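Equipment budget: what we are asking for, and what can wait

The spending plan for the robot floor goes to the board in July. Several of you have asked what is in it, so this item sets out the main lines before the figures are fixed. Comments should go to Roxana Huaranga, who is putting the request together.

Last year's plan covered the purchase of two arms and hands and very little else. The quote from Varadberg was for the hardware, delivery and two days of set-up. We approved it as it stood. We did not set aside money for fingertips, covers, floor marking, spare fasteners or the hours needed to fit any of them, and all of that has since come out of the general workshop line. The workshop line was meant for hand tools and bench repairs, and it ran out early.

The new plan puts running costs in the same request as the equipment. For each item we want to buy, the person asking is expected to fill in the purchase price, the expected life of the parts that wear, the price of those parts, and who will fit them. The form is one side of A4 and is on the shared drive under Purchasing. Requests that arrive with only a price will be sent back.

Wear parts are the largest change. Outer coatings and tips take most of the knocks, and we have been replacing them only when somebody complains. The request includes 18 replacement sleeves and tips, to be held in stock and signed out from the stores cupboard. Nostusley will hold their price on these until the end of the order period if we take the full quantity at once. Koech quoted lower per piece but could not confirm a delivery date, and we have left them as the second choice.

Screws and screw caps for the hands will be bought as a kit. People have been taking them from whatever box was nearest, and we have ended up with mixed lengths. The kit comes with a printed chart, which will go on the inside of the cupboard door.
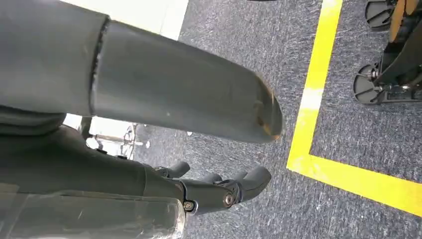

Worn coating on the rounded end of the grey segment, with the black hand and the yellow floor tape beyond.

Floor marking has its own line for the first time. The yellow tape on the carpet does the job of showing where wheeled equipment should stand, but tape on carpet lifts, and it needs doing again more often than tape on a hard floor. We looked at three options: carry on with tape, lay hard tiles in the working areas only, or replace the carpet throughout. The third is far outside what we can ask for this year. Tiles in the working areas would cover 55 square metres and would need the floor cleared while they are laid. Roxana has asked for a fitting quote and will add it to the plan when it comes. Until then the request carries enough tape for the year.

Protective wrap is a small cost but a regular one. Clear plastic is cheap and easy to replace, though it creases and has to be cut to fit each time. Anorard make a shaped fabric cover which can be washed. We propose to buy one and try it before deciding on any more. If it gets in the way of the joints, we will stay with the plastic.

Training hours are in the plan as well. At present 13 people are signed off to work on the floor, but only a few of them have fitted a replacement part. We would like that number to go up before the new stock arrives. Varadberg offer a half-day session on site at a fixed price, and the request includes one of these. Anyone who would like a place should let Roxana know, even if you are not yet signed off.

Three things have been left out. A third arm was suggested at the last planning meeting, but there is no space for it without moving the wheeled bases, and we do not yet have enough booked work to keep it busy. Better lighting was also raised. The building owner is reviewing the lights for the whole floor, and we would prefer to see the outcome before spending our own money. The extended service contract has been dropped too. It excludes wear parts, which are most of what we pay for, and the standard cover runs for another year.

If you run sessions on the floor, please start writing down any part you replace, with the date and the hours on the machine if you know them. A notebook is on the hook by the stores cupboard. We will use the entries to check the quantities in the request, and we may change them in either direction before July.

The draft plan is on the shared drive in the same folder as the form. Paper copies are available from Roxana on request.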